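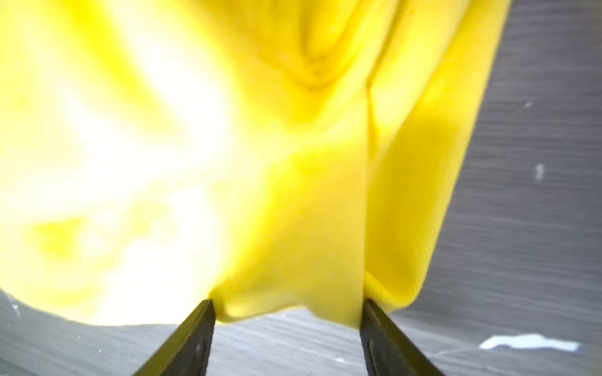 Wrist cam exposure and cloth demos: keep or toss?

dustpan_dan
Posted Monday, 9:40 pm

We're at 200 fold demos and I've been going through the wrist view. A lot of them look like this one. Left side of the yellow cloth is close to white, right side is fine, you can even see the ribbing in the hem. My labmate says keep everything, the policy will sort it out. I don't buy it. Half the folds are gone on that side. What is it supposed to learn from a glow?

Polishchuk
Posted Monday, 10:02 pm

Keep them. If you only train on nice light it falls over the first sunny morning. We threw out the "ugly" ones for the Nastorero towel set and regretted it by August.

kettlewright
Posted Monday, 10:15 pm

Regretted it how? Did you train both ways and compare, or did the robot have a bad week? I keep reading this advice and I have yet to see anybody post the two runs side by side.

Polishchuk
Posted Monday, 10:31 pm

No side by side. We collected more in bad light and it got better.

kettlewright
Posted Monday, 10:33 pm

So you added data and it got better. That would happen with good light too.

G. Christodoulou
Posted Monday, 11:08 pm

Two separate things are getting mixed up here. Varied light is good. Clipped pixels are just missing information, and if auto exposure is on, the same shirt goes from lemon to white between one second and the next. Lock exposure, bring it down a stop, then move your lamp as much as you like.

Also, dan, what's your label for a good grasp? In your picture there's cloth at both fingertips and a sag between them. Could be a fine hold on the edge, could be a lucky bunch of whatever was closest. I couldn't tell you from that view, and I doubt whoever is tagging can either.

dustpan_dan
Posted Monday, 11:20 pm

Label is "success" if the shirt ends up folded. So yeah, a sloppy grab that works out counts the same as a clean one. We have a second camera overhead but nobody looks at it when tagging.

G. Christodoulou
Posted Monday, 11:26 pm

Then I'd worry about that before the light. -- Grigoris

itden_user
Posted 7:12 am

Pososico has a filter that scores every episode for you. Ran it on ours, saved us days.

kettlewright
Posted 7:50 am

Scores them against what?

itden_user
Posted 8:05 am

It doesn't say. The low ones did look bad to me.

dustpan_dan
Posted 8:44 am

OK. Pulled 23 of the worst ones into their own folder, not deleting anything. Will lock exposure tonight and train with and without the folder. If there's no difference I'll say so -- and Polishchuk can gloat.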